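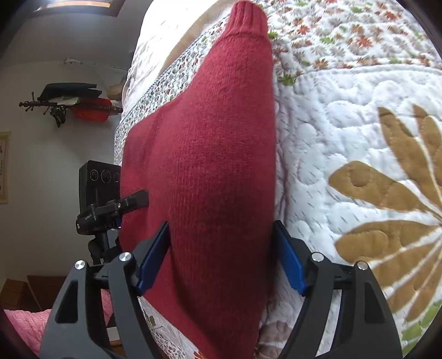

Camisola vermelho-escura, colcha acolchoada e a pinça de mão usada para ensinar: uma peça entre as muitas que a Clultell recolhe para as suas lições.

A dobragem explicada às máquinas

Kerstin Haugen dobra camisolas há mais de 19 anos, os últimos dois dos quais com uma pinça. A diferença, diz ela, está na humildade. Com as mãos, uma camisola de malha fica pronta enquanto se pensa no jantar. Com dois dedos azuis de plástico ou de borracha (ela nunca perguntou), é preciso pensar na camisola, coisa que não acontecia desde que a tirou da loja.

Haugen trabalha para a Clultell, empresa de Eide que vende uma mercadoria pouco fotogénica: demonstrações. Alguém pega numa pinça de mão, faz uma tarefa doméstica do princípio ao fim, e a gravação serve depois para treinar um braço robótico que, com sorte e paciência alheia, há de fazer o mesmo. Cada sessão dura 78 minutos. Ao fim de uma manhã, a roupa de uma família inteira foi dobrada e desdobrada tantas vezes que já conhece o caminho.

A indústria prometeu-nos durante décadas um mordomo mecânico. Para já, temos pessoas adultas a imitar um mordomo mecânico, com os pulsos rijos e a língua de fora.

"O meu marido achava que eu ia programar", conta Haugen. "Quando me viu a segurar numa manga como quem tira um caranguejo do balde, deixou de perguntar."

A malha é matéria difícil. Estica, enrola no punho, guarda vincos onde lhe apetece e muda de forma quando se lhe pega por um lado só. Uma caixa é sempre uma caixa; uma camisola é uma opinião. Por isso o programa, batizado Brova, pede aos demonstradores que trabalhem em casas com camas verdadeiras, colchas com relevo e a luz que houver. Um robô criado sobre uma mesa branca fica muito senhor de si até encontrar a primeira flor bordada.

Panagiotis Nikolaidis, o engenheiro que recebe as gravações, tem uma tabela de asneiras humanas que consulta com carinho. Há quem largue a pinça e acabe o serviço à mão. Há quem alise a roupa com o cotovelo, gesto que nenhum braço do laboratório está em condições de repetir. No último lote, de 92 gravações, 11 foram para o lixo por esse motivo. "O cotovelo é o nosso grande inimigo", resume.

A alternativa seria o comando à distância, com o operador sentado a mover o robô por ele. A Plimport, concorrente direta, jura por esse método. Nikolaidis experimentou-o em dezembro e descreve a sensação como a de calçar meias a outra pessoa, pelo telefone.

Haugen prefere a pinça, de que já fala no tom reservado aos colegas antigos. Em casa, entretanto, deixou de dobrar fosse o que fosse. A roupa lavada fica numa cadeira do quarto, e o marido, que não recebe à sessão, trata dela ao domingo de manhã ou quando a cadeira faz falta.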